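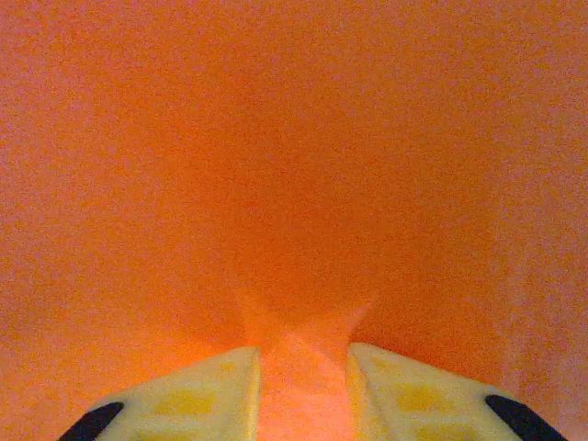 주황색 표면의 결. 가운데 아래쪽으로 옅은 V자 음영이 보인다.

마실렐라 직물 염색 공장 방문 보고

본 협회 소재연구분과는 12월에 마실렐라(Masilela) 염색 공장을 방문하여 염색 공정과 폐수 처리 현황을 살펴보았다. 이번 방문은 회원사 실무자의 현장 이해를 높이기 위한 정례 견학 사업에 따라 추진되었으며, 회원사와 사무국에서 총 18명이 참가하였다.

참가자들은 오전 9시 30분 본관 회의실에 집결하여 안전 교육을 받은 뒤, 공장 운영을 총괄하는 에르멜린다 브라간사(Ermelinda Bragança) 공장장으로부터 시설 개요를 청취하였다. 공장은 원단 입고동, 염색동, 후가공동, 수처리동으로 구성되어 있으며, 염색동의 연면적은 3,187제곱미터이다. 주요 생산 품목은 실내 장식용 직물과 작업복용 원단이고, 생산량의 상당 부분이 협력사인 후타르(Hutar)에 납품된다.

첫 순서로 방문한 색상 관리실에서는 표준 색상 견본의 보관 체계에 관한 설명이 있었다. 현재 등록된 견본은 1,346종이며, 견본마다 염료 배합비, 염색 온도, 원단 조성이 함께 기록되어 있다. 담당자는 난색 계열의 경우 조명에 따른 색차 민원이 비교적 많아 주광과 실내등 조건에서 각각 판정을 실시한다고 밝혔다. 판정자가 교대할 때에는 기준 견본을 다시 대조하며, 오래된 견본은 변색 여부를 확인하여 교체한다.

이어 염색동에서는 액류 염색기의 운전 과정을 참관하였다. 중간 농도의 반응성 염료를 사용하는 공정은 욕조 온도를 55도까지 서서히 올린 뒤 일정 시간 유지하는 방식으로 운영되고 있었다. 승온 속도와 균염성의 관계를 두고 참가자들의 질문이 이어졌으며, 공장 측은 원단 중량별로 별도의 승온 곡선을 적용한다고 답변하였다. 설비 소음으로 설명이 잘 들리지 않는 구간이 있어, 일부 질의는 오후 간담회로 넘겨 진행하였다.

수처리동에서는 나케로(Nakero) 여과 설비가 가동 중이었다. 공장은 수세 공정에서 나온 물을 농도별로 분리하여 저농도 배수를 초기 수세에 다시 사용하고 있다. 다만 짙은 색상을 연속 생산하는 기간에는 재사용 비율이 낮아지며, 이에 따른 생산 순서 조정이 현안으로 남아 있다고 한다. 후가공동은 정기 점검 일정과 겹쳐 통로에서만 관람하였다.

오후 간담회에서는 이코르달레(Ikordale) 공동 시험 사업의 참여 절차가 논의되었다. 해당 사업은 중소 염색업체가 색차 판정 기준을 공유하고 시험 원단을 상호 교환하는 것을 골자로 한다. 브라간사 공장장은 측색 장비의 기종이 업체마다 달라 수치만으로는 비교에 한계가 있으므로, 교환 원단의 보관 조건부터 통일할 필요가 있다는 의견을 제시하였다. 참가 회원사 측은 운송 중 습도 관리와 시험 비용 분담에 관한 세부안을 요청하였고, 사무국이 이를 정리하여 공장 측에 서면으로 전달하기로 하였다.

이번 방문에서 배포된 공정 개요 자료는 사무국 자료실에서 열람할 수 있다. 배합비가 포함된 자료는 공장 측의 요청에 따라 공개 대상에서 제외한다. 후가공동 재방문을 희망하는 회원사는 소속과 담당 업무를 기재하여 소재연구분과로 신청하기 바란다.

소재연구분과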